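The drawer cabinet as a working surface

Most advice on small kitchens starts with the wall units. The kitchen fitter interviewed for this article starts with the piece that is not fixed to anything. For the past several years the fitter has worked from a unit in Nelstead, mostly on rented flats where nothing may be screwed to the wall, and a large share of the work is freestanding storage: a cabinet with drawers below and a flat top that ends up being used as a worktop whether or not it was sold as one.

We spoke in the showroom at Olham, and asked first what goes wrong.

"The top," the fitter said. "People measure the drawers. They open every one in the shop, they look at the runners, they ask about the load. Then they get it home and the drawers are fine for years and the top is ruined by the first winter."

The reason given was simple. A drawer is opened a few times a day, but a flat surface at a convenient height collects whatever is in the hand of the person walking past. Post, keys, a cereal bowl, a drinks can on its way to the recycling. In the fitter's experience a new cabinet stays clear for 2 days.

Asked whether this was a matter of discipline, the fitter thought not. "It is a matter of where the bin is. If the recycling is further away than the cabinet, the can stops at the cabinet. You can tell people to be tidy or you can move the bin. I move the bin."

The fitter has a rule for this. The container for cans and bottles goes within three steps of the surface where they are put down, and it has no lid. A lid needs a second hand, and the second hand is usually holding something else. Bowls are harder, as they need washing, and the sink does not move. The suggestion there is to accept that one end of the top will hold crockery between meals and to keep the other end for dry things.

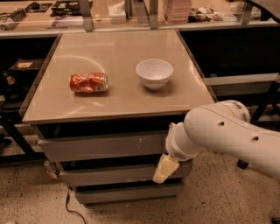 Clokier

The finish of the top takes up much of the fitter's conversation with customers. Smooth, slightly glossy panels in tan and beige are popular in the rental trade. They wipe down quickly and they make a dark room look less dark. The drawback is glare. "You put one under a ceiling light and you get streaks of reflection across it. Some people never notice. Others ring me in January, when the lights are on from four o'clock, and want it changed."

A dull finish solves that and brings its own trouble, in that it holds grease. The fitter has stopped recommending one over the other and now asks where the lamp is. If the light falls from behind the person standing at the cabinet, gloss is tolerable. If it falls from the far side, it is not.

Edges came next. A dark edge on a pale top is sometimes taken for decoration, and the fitter regards it as practical. Pale edging shows every knock from a chair back or a vacuum cleaner. Dark edging shows fewer, and it also gives the eye a line to stop at when something is being set down in poor light. The Montoya range, which the showroom carries, is offered with either.

On cans the fitter was specific. A crushed can on its side is a worse thing to leave on a finished panel than a full one standing up. There is nearly always a mouthful left in it, and a bent can may have a sharp crease. Slid across the top, the crease can scratch. "Lift it. Don't push it along with the back of your hand to make room. Half the scratches I am shown run in the direction somebody pushed something."

A bowl with a narrow base has a different fault. It stands well enough when empty, but a wide mouth over a small foot will tip if it is caught at the rim, and on a smooth panel it may travel before it tips. The fitter keeps such bowls well in from the edge, and stores them in the bottom drawer when they are clean. Some customers object to bending for a bowl. They are told to put it in the middle drawer and put the tea towels at the bottom.

We asked about drawer fronts. Grey-brown is the fitter's usual choice for a kitchen that is also a corridor, on the grounds that it hides dust and shoe marks. It does not hide scuffs, which come up whitish against it. Most of these are material left on the surface by whatever struck it, and will come off with a damp cloth and a little washing-up liquid. The fitter advises trying that before anything stronger. Cream cleaners leave a polished patch that is more visible than the mark was.

The gaps between the fronts are another frequent question, and customers tend to ask for them to be as narrow as possible. The fitter leaves 3 mm and will not go below it on a freestanding piece. A cabinet that is not fixed to a wall stands on whatever the floor gives it, and floors in older flats are seldom level. With a tight gap, a small twist in the carcass is enough to make the fronts rub. "They see a dark line and think it is a fault. It is clearance. Without it they would be planing drawers every spring."

The last part of the interview dealt with position. A cabinet of this type is often pushed into a corner and forgotten. The fitter prefers to stand it clear on at least two sides, so that the top can be reached from more than one place and there is room to pull the drawers out fully. The recommended space in front is 102 cm, made up of 60 cm for a person and the remainder for the open drawer. In a narrow room that may not be available, and then the order of preference is to lose space at the sides first.

Loading follows the same plain reasoning. Heavy pans go in the lowest drawer — an empty bottom drawer under a full top one makes the piece front-heavy when opened — and only one drawer should be open at a time.

The fitter's own cabinet at home has a tray on it.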